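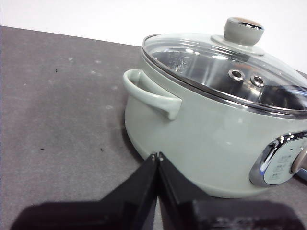
Shewit Ambaye
Founder and Cello Teacher, Plostbridge Cello Studio

FOR RELEASE IN AUGUST

Plostbridge Cello Studio opens a second room and starts an evening ensemble for adults

Hello from Plostbridge! I usually leave press releases to people with more patience than me, but I have two pieces of news and I wanted to write them up myself.

First, the studio is growing. I've taught cello out of the same upstairs room on Gamitska Street for years now, and my students have been very good about squeezing past each other on the landing with those enormous cases. Starting this month we also have the room across the hall. It has a high ceiling, a good solid floor (endpin stops will still be needed, please, I'm begging you) and an upright piano that has just been tuned. Lessons for beginners stay in the old room. The new one is for chamber groups, mock auditions and anybody who wants to run a whole sonata with a pianist before playing it in public.

Second - and this is the part I'm really excited about - we're starting the Eleo Ensemble, an evening group for adult string players. It meets every Thursday at 7 p.m. and there's no audition. If you can get through a two-octave scale and you don't mind counting rests, come and sit down with us. I'd love to have more violas. I always want more violas, so if you know one, bring one!

I got the idea from my own adult students. They practice alone, they get really good, and then they have nowhere to play except at their own kitchen table for the dog. Kids have youth orchestra and school orchestra and summer camp. Adults mostly get a metronome. I started cello late myself, by conservatory standards anyway, and everything I know about listening I learned from sitting in the back of a section and trying to match the person in front of me.

For the first term we'll be working on a short suite for strings called Mtshali, which I arranged over the winter and have been fussing with ever since. The cello parts are suspiciously good. The second violins have a tune in the slow movement that they'd better enjoy, as I gave up a lovely countermelody to make room for it. We'll put it next to some Elgar and a couple of Baroque dances that sit nicely under the fingers.

There are 30 chairs in the ensemble and more than half of the lower strings are already spoken for, so violinists have the best choice of seats right now. The term costs $80, music included. Students who already take weekly lessons with me can join at no extra charge.

We'll finish the term with a free concert in the new room, followed by cake. Families are welcome, and so are small children who wiggle. Former students who have moved away and still have a cello in the closet - this means you too. Drop me a line and I'll save you a stand.

Private lessons are open for all ages as well, with a few afternoon spots left for beginners and intermediate players. I can help with finding a rental instrument in the right size.

To join the ensemble, ask about lessons or set up an interview, call the studio and ask for extension 3327. I don't pick up while I'm teaching, so please leave a message with your name, your instrument and a good time to call back.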